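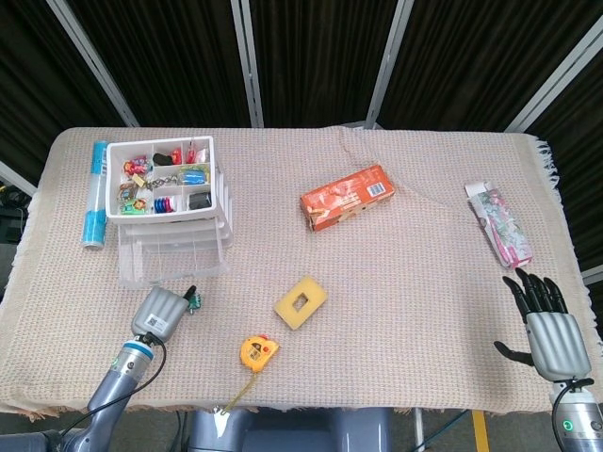
August, sorting table, left hand not letting go

Started 9.40. Plan was a full morning of pick and place into the organiser, the usual small stuff. Got as far as run 1,308 and then most of the day went on the left hand. Writing this up before I forget the order of things.

Fault: left hand closes fine, carries fine, gets the open command and stays shut. Cudano thinks it's open. Log says OPEN OK, fingers still curled, object still at the fingertips. Arm then carries on with the next move as if empty.

The last bit is what bothers me. A hand that sticks is a nuisance. A hand that sticks and tells the arm it hasn't is a safety problem, and I'm logging it as one.

What was on the table

Beige cloth with the fringe, organiser on top of the clear drawers over on the left. Orange box in the middle, yellow sponge with the square hole, tape measure at the front, pink and white packet back right. Blue and white roll down the left side of the organiser. Teal and black bit in the left hand. Right hand open, palm to the table, green light on near the wrist.

Nothing heavy in there, nothing sharp. Glad of that.

What happened, in order

9.40 warm up, both hands open/close in the air, fine.

10.05 first runs, left hand only. Fine.

10.50 or so, run 1,308. Left hand takes the small piece, goes over the organiser, open command, nothing. Arm lifts away still holding it. Next target was the sponge so it went down on the sponge with the fingers shut and pushed it into the table. Not hard. Force limit didn't trip, which I'd have expected it to, see below.

I hit the stop. Dorota was nearer the other button and hit that one too, so for a while we couldn't work out which one we had to reset first. Reset order is NOT on the card by the door. Needs adding.

11.15 powered back up, left hand opened by itself on homing and dropped the piece. Would not do it again for the next half hour. Typical.

11.50 did it again. Same thing, OPEN OK in the log, hand shut. This time I left the arm where it was and didn't reset.

Things tried

Swapped the object for the tape measure in case it was the grip width. Same result, so not that.

Slowed the whole arm down. Took longer to show up but showed up.

Sent open commands by hand from the terminal while it was stuck. First few ignored, then one went through. No error on any of them.

Wiggled the cable at the left wrist with the drive power off. Moved it so the loop wasn't pulling when the wrist rolls. Better. Not cured.

Ran the right hand on the same job for comparison. No trouble all session. Its cable has a gentler curve coming off the wrist, don't want to read too much into that yet but Bogumił says the same.

Left the hand still, arm parked, just open and close over and over. 2,000 cycles, no miss. So standing still it's happy. It only goes wrong when the wrist has been rolling, which does point at the cable or the connector under it.

What I think it is

Two seperate things that happened to meet.

1. Connector or cable at the left wrist losing the line for a moment when rolled. Open command goes missing. Can't prove it till the cover is off.

2. Cudano marks the hand open when the command is SENT. It doesn't wait for finger position. I always assumed it did. Bogumił went through the driver and found the position check commented out, with a note from when we were on the old hands and the feedback was noisy. Feedback on these is good, no reason for it to be off. Same driver on both hands, so the right one has had the check off all this time as well.

Fixing 1 makes it go away. Fixing 2 makes it safe. Doing 2 first.

Force limit

Should have tripped when the shut hand went down on the sponge. Limit was still at the setting from the Mudgway demo, where it got raised so the arm wouldn't stop every time it touched the table edge. My fault, I brought the config back with me and never put it right. Back to normal now, tested by pressing down on the sponge at slow speed, trips nicely.

Please can we not carry demo configs back. Or at least name them so it's obvious.

Done today

Position check back on, both hands. If the fingers haven't moved after an open command the arm holds where it is and beeps. Tried it by unplugging the left hand signal on purpose: arm held, beeped, log said HAND NOT OPEN. Good.

Force limit back to normal.

Cable loop on left wrist re-routed, taped for now. Tape is not a fix.

Label on the left arm: NO UNATTENDED RUNS.

Still to do

Cover off left wrist, look at the connector (Bogumił, has the small drivers).

Ask Clevico whether that connector is meant to be ok with full wrist roll under load. Their sheet gives a cycle figure for the fingers but I can't find anything for the cable.

Spare cable. Cludville had one in their drawer last time I was up, will ring.

Reset order onto the card by the door. Dorota is writing it, wants to test it on someone who wasn't here this morning.

Go back through the old logs for OPEN OK followed by a place that failed. I bet there are some. We've been putting missed places down to bad grasps for weeks and I'm not so sure now. That touches the success numbers as well so don't quote those to anybody yet.

Then a soak run with wrist roll, about 3,000 cycles, someone in the room throughout. Not before the connector has been looked at.

Notes from Dorota, copied off the whiteboard

"Beep is too quiet with the extractor on. Also it's the same beep as low disk."

Fair. Will change the sound.

"Who is told when the label comes off the arm?"

Don't know. Say me and Bogumił both sign it in here, on this page, then it comes off. Leaving space.

15.30, drive power off, both arms parked. Key in the cabinet.

Later: Bogumił had the cover half off before he went. 2 of the connector pins look dull next to the others, one maybe sat a bit low. Could be nothing. Not touching it tonite, he'll do it with the magnifier in the morning.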